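Shop > Tapes & Marking > Low-Tack Layout Tape

Woleck Dark Blue Layout Tape, 4-Roll Pack

We have carried this tape at Gaditz longer than almost anything else on the shelves, and if you've ever called us with a question about marking out a table, a floor or a wall, chances are Kamrul Marikar told you to start with a pack of it. He still does! It's a paper-backed tape with a soft, low-tack glue, made for lines you want to put down today and pull up again when the job is over. Quilters use it, sign painters use it, and we have a good many customers who run craft classes and like every student to have a square of table to call their own.

The color is a deep, dark blue, and we get asked for it by name. Pale tape disappears on wood once the afternoon light comes in, and black can look a bit harsh if you're going to be sitting over it all day (that's only our opinion, and Fenna Mertens in the order room would happily argue the point with you). Dark blue sits nicely in between. You can find your line from a step or two back, and it doesn't shout at you when you're close up.

Each roll tears by hand, straight across, with no teeth or cutter needed. If you want a really crisp end, lay a steel ruler over the tape and pull up against it. For a grid, we suggest running your long lines first, from one side of the table to the other, and then coming back for the cross lines. Measure from the same edge every time. It's tempting to measure each line from the one before, and by the far end of the table you'll have wandered further than you'd think.

Paper is a fine surface for it too, and plenty of people like to cover a bench before they mark it. Press lightly on kraft paper and lift slowly, at a low angle, as any tape will take a little of the paper with it if you're in a hurry. Leave a bit of slack where the paper goes over the front of the table.

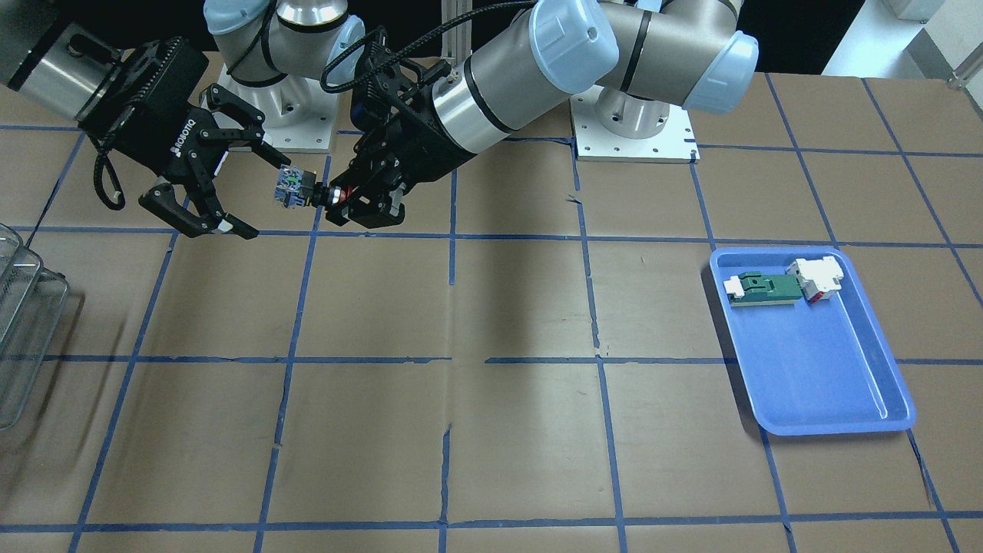
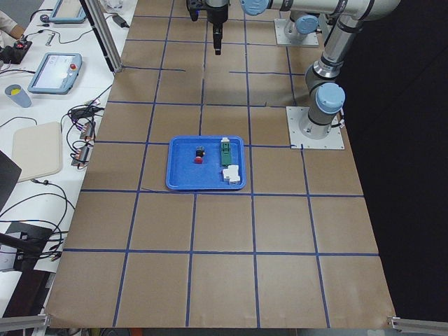

Dark blue tape laid out as a tabletop grid.

Small gaps and offsets where the strips meet won't matter for most kinds of work, so please don't lose an evening over them. If you do need your corners to match, run the cross strip straight over the long one in a single piece and leave the overlap alone. The tape is thin enough that a sheet of card will slide across it without catching.

For bare wood, wipe the dust off first and let the surface dry. Oiled and waxed tops are trickier, and we'd try a short strip underneath before you commit to the whole table. Ruwan Fakir, who looks after our returns, asks me to add that rolls kept on a sunny windowsill go gummy at the edges. A drawer is perfect.

Packs ship flat in a plain carton, with the rolls wrapped in tissue. Unopened packs can come back to us for a refund, and if you've opened one and it isn't right for your surface, write to us anyway and we'll see what we can do.

Item no. 2464
Color: dark blue
Rolls per pack: 4
Goes well with: Patwary Steel Ruler, item no. 941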